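I've had the Kilano pick-and-place kit on a bench for most of the summer and promised a few people a write-up. Long thread. Parts list, setup, what it's good at, what I'd skip. Aug 2, 2026 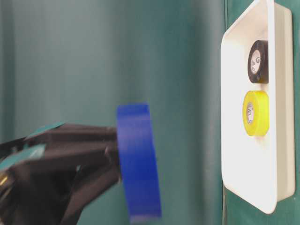
Kilano kit on the tape job: blue roll in the gripper, black and yellow already in the tray.

2/ Background for anyone new. I run a small kitting business. We put mixed supplies into trays and boxes for electrical contractors. Short runs, lots of different items, everything done by hand until this year.

3/ Nilport sells the kit. They resell arms and build their own software on top. The arm, gripper, cameras and a small computer come in two crates. The software is called Mathew. I asked why and got no answer.

4/ I paid full price for the kit and nobody at Nilport has seen this thread. I did get one free replacement part, which I'll get to.

5/ Setup took two of us a long day. Jagadeesh Achari did the mounting and I did the cabling. The base plate holes lined up with our bench extrusion, which saved us drilling. The cable for the side camera is too short if your computer lives under the bench. Buy an extension before you start.

6/ The printed guide covers mounting and power and then sends you to a web page. The web page was for an older version of the software. Menus had moved. We found the calibration screen under Tools, then Station, then Geometry.

7/ Calibration itself is fine. You touch the gripper to a set of points, it takes its pictures, and it tells you whether it liked them. Ours failed twice with the overhead shop lights on and passed when we added a lamp on each side.

8/ You teach a job by guiding the arm through it, over and over. Mathew wants 5 good runs before it will let you try anything on its own, and it's pretty poor at that stage. Plan on many more.

9/ Our first job was tape. A customer orders trays with different colors of electrical tape, every roll standing on its edge so their crew can grab one without digging. It sounds trivial. A roll standing up wants to tip or roll off, so you need a clean release.

10/ The arm picks a roll with the fingertips against the inner side and keeps it upright on the way to the tray. That part worked early. Setting it down was the hard part. For the first few days it let go a little high and the roll hopped.

11/ What fixed it was slowing the last bit of the move. There is a setting called approach speed and it's set too fast out of the box. Cut it in half for anything round.

12/ Second fix was where we stood the rolls before the pick. If they were too close together the fingers bumped the neighbor. More space, fewer bumps. I wish the software warned you about it.

13/ Numbers, since people asked. We logged 3000 placements on tape over the trial. Once the speed was sorted out, it needed a hand around 12 times per full shift. Most of those were a roll that tipped when it was let go.

14/ A hand means somebody walks over, stands the roll up and presses Resume. Call it a few seconds plus the walk. That is fine if a person is already working nearby. It would be a problem if you wanted to leave it running in an empty room.

15/ Speed. It is slower than a person. Pavithra Nadar packs these trays for us and she beats it easily on any single tray. She does not want to do it all afternoon, and the arm doesn't mind, so we put the arm on tape and moved her to the mixed boxes.

16/ I asked her what she thought of it after a couple of weeks. She said the Resume button is in a dumb place. She's right. It's on the far side of the control box and you have to reach past the arm's work area to hit it. We moved the box.

17/ Lighting again, because it cost me the most time. White trays are hard for the cameras if the light is too strong. The tray bottom washes out and the software loses the edges. Turning the lamps toward the wall helped. So did a plain green surface under the tray.

18/ Glossy items are a little harder than matte ones. Black tape gave us more missed picks than the other colors did. Nilport support said to teach extra runs with the problem color. We did 16 more with black only and it improved a lot.

19/ Support. There's a ticket system and a phone line. Tickets got an answer the next working day, usually from Kavitha Pisharody, who clearly knows the product. The phone line got me a person who opened a ticket for me.

20/ The free part: one of the gripper fingers developed a bit of play at the joint. I sent a short clip, and a new finger came in the mail with the right hex key in the bag. Swapping it took less time than finding my glasses. You do have to calibrate again afterward and the guide leaves that out.

21/ Software updates. There were two during the trial. The first was fine. The second reset our approach speed to the default and I didn't catch it until the rolls started hopping again. Write your settings down on paper. I taped ours inside the cabinet door.

22/ Jobs we tried after tape. Wire nuts in bags: no. The bags slump and it grabs air. Small cardboard boxes: very good, almost no teaching needed. Zip tie bundles: okay if they're banded tight, bad if not.

23/ We also tried loose screws for a laugh. Don't.

24/ Switching between jobs takes a few minutes. You load the saved job, check the camera view against a stored picture, and move the tray until the two match. I put corner marks on the bench so the tray goes back in the same spot. Nilport sells a fixture plate for this. Corner marks are cheaper.

25/ Noise is low. There's a fan in the control box and a soft whine when the arm moves. You can talk over it with no trouble.

26/ Safety. The arm stops if you push against it, and it did every time we tested. We still marked off the reach area and keep sleeves and lanyards out of it. Rekha Murthy did our risk write-up and asked Nilport for the stopping force documents. They sent them, but it took three emails. Ask before you buy.

27/ What I looked at before buying this one: Clasar has a similar package with a larger arm. Their demo was smoother than Nilport's. I passed because every new job had to be set up by their technician at an hourly rate. We change jobs too often for that. If you run one item all year, get a quote from them.

28/ The subscription. The hardware is yours but Mathew is a yearly fee. If you stop paying, saved jobs still run and you can't teach new ones. I think that's acceptable. I'd like it stated on the order page — I found it on the last page of the contract.

29/ Things I'd tell Nilport to fix: the guide, the camera cable, the default approach speed, and updates that change my settings. The last one is the only one that made me mad.

30/ Things I'd tell them to leave alone: the teaching method. Bindu Pisharody started here in January, had never touched a robot, and was teaching the box job by herself after one morning. (Yes, same last name as the support person. No relation, I asked.)

31/ Who it suits: a small shop with firm, regular items and somebody working close by. If most of what you pack is soft or bagged, hold off, or get Nilport to run your own items before you sign. They did it for us on video when I mailed them a box of samples.

32/ Would I buy it again? Yes, for the tape and the small boxes. I would not buy a second one yet. I want to see whether the next update keeps my settings.

33/ A few answers from the replies. It runs on a normal wall outlet. It doesn't need the internet once a job is loaded, only for teaching and updates. The trays are our own, nothing special, and they are the same ones we used when it was all by hand.

34/ Somebody asked about mixed colors in one tray. Yes, that's our normal order. You tell it the order of the colors and it follows that. If a color is missing at the pick side it waits and beeps. The beep can be turned down under Tools, then Sounds.

35/ Another one: can it stack the rolls flat? We haven't taught that because our customer wants them on edge. Kavitha says other shops do it. I'll try it when we have a slow week and add a post here.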